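Kerb and Crossing Detection for a Sidewalk Delivery Robot in Simulation
Final project report, robotics stream
Melur Tjoa
Wednesday, May 20, 2020

Summary

This report covers the design and testing of Mandagi, a software module that finds kerb edges and pedestrian crossings from a single forward-facing colour camera. The module was developed and tested entirely in simulation. On the held-out test set of 406 rendered views, it placed the kerb line within the allowed error in all but 20 views. Most of the misses came from paving joints, and the rest from shadow edges.

Background

A wheeled robot that travels on the pavement has to know where the pavement stops. Depth sensors measure the kerb drop directly, but at low mounting heights the far side of the kerb is hidden until the robot is close to it. A colour camera sees the kerb line earlier, though it has to separate that line from others that look much the same. The question for this project was whether a small line-fitting method, with no learned parts, could do this well enough to set a safe stopping point.

Simulation setup

The test world, Eltum, is a city block model with a textured road, pavement, buildings and street furniture. It was chosen over the plainer Isora world used in last year's project because its ground surfaces have a rough, grainy texture and its paving is broken up by joints. Isora has flat-coloured ground, and any reasonable edge detector scores well on it.

Work began in February with the camera model. Lens distortion was left out. The camera was moved along set paths near each street corner, and a view was saved at each path point along with the true kerb position taken from the world model. The corner used for most of the tuning is the one shown in Figure 1. 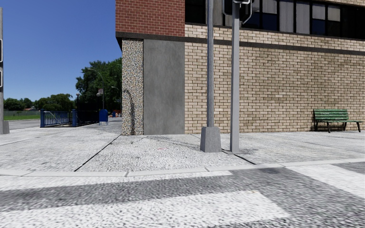
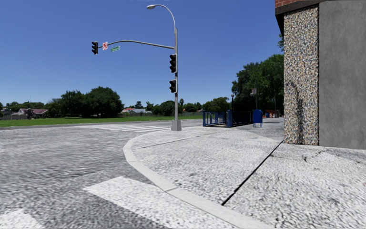
Figure 1. Two views of the tuning corner, with the kerb between the pavement and the road.

Tuning used 191 views. None of these were carried over to the test set, which was drawn from other corners in the same world.

Method

The module runs in 6 steps on each view:

1. Project the ground plane to a top-down grid using the known camera pose.
2. Smooth the grid with a median filter to suppress surface grain.
3. Find edges and group them into short segments.
4. Pair segments that run parallel at the kerb's width.
5. Fit a curve through the paired segments, allowing one bend.
6. Search the road side of the curve for wide, bright, parallel bands and mark these as a crossing.

Step 4 does most of the work. A paving joint is a single dark line and shows up as two edges very close together, whereas the kerb has two edges set well apart with a smoother strip between them. The first version of the module skipped pairing and took the longest line in the grid. It often chose a joint, especially where the joint ran diagonally across the pavement and met no other line.

Step 5 was changed late in the project. A straight-line fit was good enough along the block but failed at corners, where the kerb bends around. The single-bend curve fixed most of these cases at a small cost in run time.

Results

A view was counted as a miss if the fitted kerb was outside the allowed error at any point within the robot's stopping distance. The straight-line version was dropped after tuning and was not run on the test set.

The 20 misses fall into two groups. In the larger group, two joints lay at nearly the same spacing as the kerb edges and were paired by mistake. In the other, a building or pole shadow crossed the kerb and broke one of its edges, so that the curve was fitted to too few segments.

Crossing detection was checked by eye only and no score is given. Worn paint was handled well after smoothing. Stripes seen at a low angle in the distance tended to merge into one band, but these are beyond the range at which the robot has to act – the planner only asks for a crossing once the kerb has been found.

Limits

All views were rendered in clear daylight. Rain, night and parked vehicles were not tested. The camera pose was taken as exact, and a real robot will pitch as it rolls over joints. A short trial with added pitch noise suggested that step 1 is the weak point, though the trial was too small to report in full.

Next steps

The module should be run on the Arard test cart with a measured, moving camera pose. Before that, step 4 needs a check on the texture between paired edges, as the strip between two joints is ordinary paving and should be rougher than a kerb. The code and the tuning views are stored in the project folder under Mandagi, with the path files for each corner.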